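Notebook, small goods bench
December, morning, started after tea

Continuing from the last page. The Clesadard cord came yesterday and it is thinner than the sample, so the three-loop knot closes too tight and the bead sits crooked on top. I undid two knots and made them again with a doubled cord. Doubled looks better but it eats more length. New rule for the red cord: cut longer and trim after, do not measure exactly before knotting. The end must be sealed with the small flame, count to three, then press with the back of the spoon. If you press with fingers you will remember it.

Pearl hair pieces. The glue from the old tube (label worn off, I think it was bought together with the Hindstead clips) does not hold on smooth pearls. Two of the nine pearls came off when I pulled lightly with my nail. The other seven stayed but I don't trust them. I scraped the seats with the fine file, wiped with alcohol and glued again with the Nouri gel. Left overnight under the bowl so dust does not fall in. To check tomorrow, same pull, same nail.

Note about the Nouri gel: it makes a white cloud around the joint if you use too much. On clear pieces this is visible, on pearl it is not. So for translucent petals use the needle tip and only one dot. I spoiled one yellow petal before I understood this. It is in the spare parts jar, can be used for testing.

Bangles. Checked the thin silver ones for roundness on the wooden cone. One was oval, I corrected it by hand, slowly, turning it a little after each press. Do not use the pliers even with tape on, the tape leaves a mark and then comes a long polishing. The small white wrappings stay on until the bangle goes out. Somebody took them off last month and we had scratches exactly at these two places, so please leave them.

The transparent bangles are another story. They get cloudy from the alcohol. I lost one like this. Use only water with one drop of dish soap and the soft cloth, and dry immediately. I write this in capital letters also on the bottle: NOT FOR CLEAR BANGLES.

Bead string, pale green. Thread is good, the charm ring was a bit open. Closed it with two pliers, twisting sideways and not pulling apart. Order number for the rings is 659, in the Dralasow list, if we need again. I would take the thicker type next time, the thin one opens from its own charm when the string swings.

Afternoon

Sorting place. The hard bench is bad for this work – beads roll away and the bangles ring on the surface and get small marks. Since last week I use the round-edged table with the plush blanket. It is the red one with the monkeys. I know it is not very serious for a workshop, but nothing rolls on it, and a thing dropped from the hand does not jump. Disadvantages: the fibers catch on open rings, and red cord on red blanket is hard to find in the evening light. For dark cord it would be better to have a gray or white cloth. I will look if the towel from the sink can be washed and used.

The orange box lid is now the tray. White inside, so silver can be seen well, and the walls are low enough to reach over. In the tray only things which are waiting for me to decide, the rest stays on the blanket in front. Please do not put finished pieces in the tray. Yesterday I inspected the same bangle two times because of this.
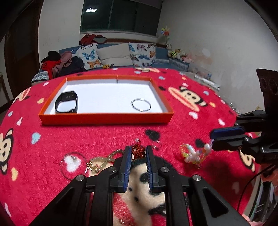
Sorting table with the lid as tray. Smart band on the left inside, silver bangle on the right; knot, beads and pearl hair piece in front on the blanket.

The smart band is not ours to repair. The request is only for a braided cover over the strap, same cord as the knots. I tried with the Clesadard and the braid becomes too thick to go through the loop. Maybe with a single layer, flat, four strands. Before starting I must ask if the strap should still be adjustable, because with the braid on it the holes are covered. If yes, then I think we say no to this one.

Clear bangle stays on the blanket, away from the tray, until the alcohol bottle is moved to the other shelf.

To do:
– pull test on the pearls
– wash the towel
– cut red cord, longer pieces, seal both ends
– ask about the strap
– Dralasow list: thicker rings, and see if they have the gel needle tips
– new label for the old glue tube, or throw it away (throw it away)

Added later, before closing: lamp on the left side gives a shadow exactly where I hold the knot. Moved it to the right and higher. Better for knots, worse for reading the list. The lint roller goes over the blanket every evening, I found two seed beads and one closed ring this way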